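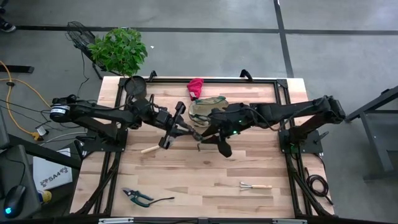
To: Members of the Drendilum Community Garden list
From: Garden Office, Drendilum
Subject: Re: Plot renewals and the new water schedule

Dear members,

Thank you for the replies to last month's notice. Several messages raised the same two points, and the office would like to answer them on the list so that all plot holders have the same information. The message below is quoted in part:

> We have held a plot on the Wojcik Street side for four seasons and
> have always watered in the evening after work. The new schedule
> gives our side the early morning only. Could the office say whether
> this is final, and whether the renewal fee still covers water?
>
> We would also like to know if hoses may be left connected overnight.

The schedule is not final. It was drawn up after the meter readings for July, when pressure on the Wojcik Street line dropped sharply between 6 and 8 p.m. All 129 plots were drawing from the two lines at that time of day. The office is prepared to open a second evening period for the Wojcik Street side if enough plot holders on the Zilano side agree to move to mornings. Please write to the office, not to the full list, with your plot number and the period you prefer.

The renewal fee does cover water, up to 800 gallons per plot for the season. Use above that amount will be billed at cost in October. Almost 400 gallons were lost at one standpipe in June through a split washer, and this loss will not be charged to any plot.

Hoses may not be left connected overnight. They should be drained, coiled and hung on the rack nearest the plot.

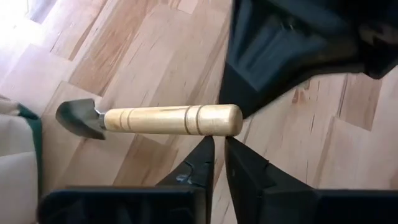 The office also wishes to remind members of the following matters.

Renewal forms are due by the end of September. A plot for which no form has been received will be offered to the waiting list in October. Members who expect to be away may send the form early - a signed copy by e-mail is acceptable.

The compost delivery from Fulteck will be placed by the north gate. Each plot may take 4 wheelbarrow loads. Please do not take compost before the notice is posted on the gate, as the pile must first be checked for glass.

Personal tools should be taken home or kept in the member's own bin. Items left in the shared shed at the close of the season will be moved to the loan shelf. Members are asked to mark their tools and bags with a plot number.

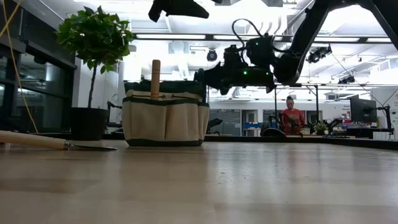
Canvas tool bag with outside pockets, and a hand trowel.

The revised water schedule will be sent to this list once replies have been received from both sides of the garden. Until then, the present hours remain in force.

Respectfully,
Garden Office
Drendilum Community Garden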